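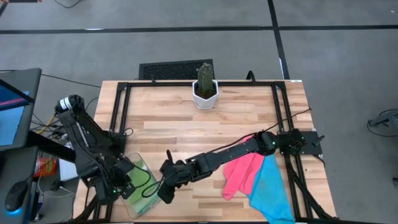
Oiling your Veler worktop

Okay, this is the part I rushed the first time, so go slow – you'll thank me later!

1. Wipe the wood with a barely damp cloth and let it dry overnight.
2. Sand with the grain, 120 grit first, then 240. I do 3 passes with each (my arms hate me for it).
3. Vacuum up the dust, then go over the top with a dry rag.
4. Rub in a thin coat of oil. Thin! I poured mine on like pancake syrup and it stayed sticky for days.
5. Wait 12 hours, then add a second coat.

Note: do the end grain twice, it really drinks the stuff.

Caution: oily rags can catch fire on their own. Lay them flat outside to dry – never ball them up in the trash.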